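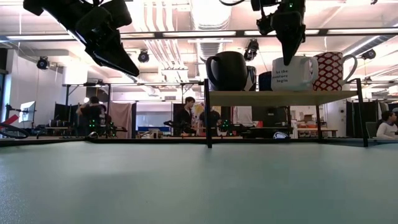
Five mugs on the rack. Review by Gwenaël Hoarau, December 2023.

Varkix Ledger: fine for invoices, shaky on customer deposits

I keep the books for two small businesses, one of them a pottery supplier that takes money up front on nearly every large order. So when I try new bookkeeping software I skip the dashboard and go straight to deposits, credits and the bank match. Varkix Ledger says on its front page that it will "close your month for you." I gave it from August on to prove that, and I'm still closing the month myself.

Setup first. Importing the chart of accounts took one evening. The customer list came over from a spreadsheet with 640 rows, and 13 of those were rejected for having a comma in the company name. The error message said "invalid record" and gave no row number. I found them by cutting the file in half over and over, which is a silly way to spend an evening in any year.

Invoicing is good, I'll give them that. You pick the customer, start typing the item, and the price and tax code fill in the way you left them. Sending is one click and the PDF looks decent. Recurring invoices went out on the right day each month. If all you do is bill people and wait, you could stop reading and buy it.

Now the part I care about. When a customer pays ahead, Varkix wants you to record a "prepayment," and it books that to a liability account, as it should. Fine so far. But when you later raise the invoice, the credit doesn't show up on the invoice screen. You have to save the invoice, leave it, open the customer page, find the credit under a tab called Activity, and apply it from there. By then the invoice may already have been emailed for the full amount, if you left auto-send on.

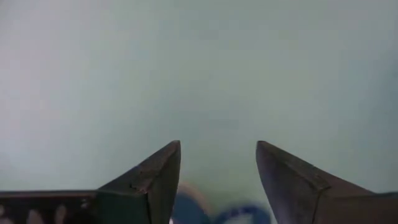
That happened to us with Drutside, a regular account. They had put down $300 on an order of $1,000 and got a bill for the whole thing. Capucine Courtois in their office was polite about it, but she did ask which of the two figures we meant. Support told me to turn off auto-send. So the feature they advertise the most is the one I was told not to use.

Bank matching is a mixed bag. Plain payments matched on their own most of the time. Anything with a card fee taken out did not, and the suggestions were sometimes odd: it offered to match a refund from Rolland against our rent. You can write rules to fix this, and I did, but a rule can only look at the description or the amount, never both together.

Reports are what you'd expect. Profit and loss, balance sheet, aging, all there, all exportable. The aging report ignores unapplied credits unless you tick a box, and the box unticks itself every time you log out. I reported that in August and it still does it.

I moved over from Stokura, which is uglier and slower but puts open credits right there on the invoice with an Apply button next to them. I have kept that subscription going for the pottery supplier. The other business never takes deposits and can stay on Varkix for now — I'm not paying for a second year in advance, though, until the prepayment screen changes.

Invoicing: 4 out of 5
Deposits and credits: 1 out of 5
Bank matching: 3 out of 5
Support: quick to answer, 2 out of 5 for the answers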